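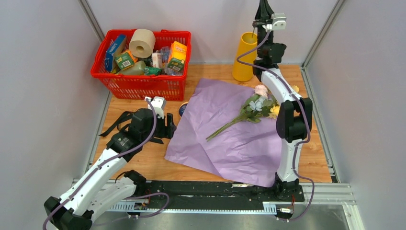

8 January 2022

Kinsella cell, both arms. Bouquet task.

Picked up the cell from Caoimhe Mac an tSaoi after the November rebuild. Her handover note says "right gripper recalibrated, cables rerouted, good to go." I have read that sentence in a lot of handover notes. Went through it all again before trusting any numbers.

Homing first. Left arm came back to zero every time. Right arm came back to zero according to the software, and 3 mm off according to a steel rule held against the back of the base. Reran it, same thing. The Vallitz utility reports homing error as what the encoder thinks, so of course it says everything is perfect. Loosened the base clamp on the rail, pushed the base square, tightened in a cross pattern, homed again. Gone. So the offset was mechanical, and the "recalibration" in November was probably someone typing a correction on top of a crooked base. I have cleared the correction. If the right arm starts landing short, look there before blaming me.

Cables next. Both arms have slack loops down at the base and I don't like how much. The elbow needs some or it pulls at full reach, fine, but a loop that dips below the rail can snag on the connectors by the front profile. Ran both arms through the full sweep at low speed with my hand on the stop. No snag. Not convinced that means much at low speed. Left it alone for now, want Caoimhe's view on clips. 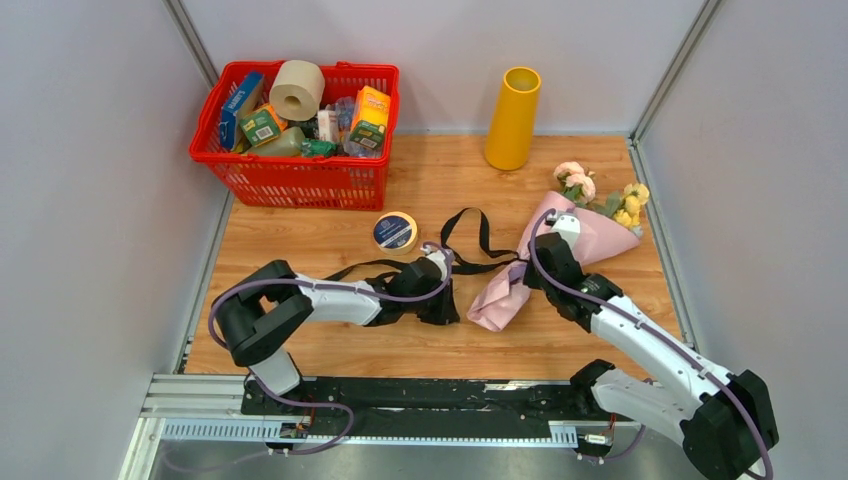
Gripper force is the part I argued about. Pendenex (the script, not the old cell) ships with one closing force for everything in the task. Stiff box, soft paper, stems, all the same. The claim is that the fingers give enough to make up for it. Maybe on a new set. These fingers are scuffed and I doubt they grip the way they did when that value was picked.

Tried it on wrapping paper by itself, off the arm, fingers closed by hand command. Setting 5 leaves a sharp crease. Setting 4 leaves a softer one and holds when I tug. At 3 the paper slides out with almost no pull. Going with 4 for paper and stems, 5 for boxes. Yes, it means two values in the config and someone will forget to switch.

Wiped the finger faces with a damp cloth, dried them, checked the mounting screws. One on the right gripper took nearly half a turn. It should not have. Marked all the heads with paint pen so we can see if they walk.

Wrist cameras: both mounts tight, both lenses cleaned. The log has the right one dropping frames, 1,309 since the rebuild. Clallell support blames the cable. They blamed the cable last time as well, and a new cable changed nothing. I swapped the ports left for right at the hub. If the drops move to the left camera, it's the hub, and I'd like an apology.
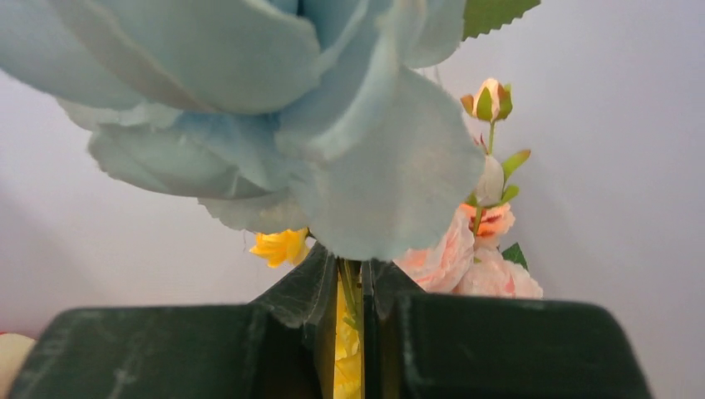

Do we need to home again after changing the gripper force? Only if the fingers or the base clamp were touched. The force value lives in the config and has nothing to do with joint zero, so a plain restart of the gripper driver will pick it up.

Still open:
Clips for the cable loops, both sides.
Steel rule check on the right base before the next long run, and again after. Write both readings down, even if they match.
Spare fingers. The drawer marked "spares" holds one finger and a bag of screws that fit nothing on this cell.
Look at the frame drop log once the swapped ports have had a full shift.

Config saved under a new name. The old one is still there with the bogus correction in it. Please don't load it.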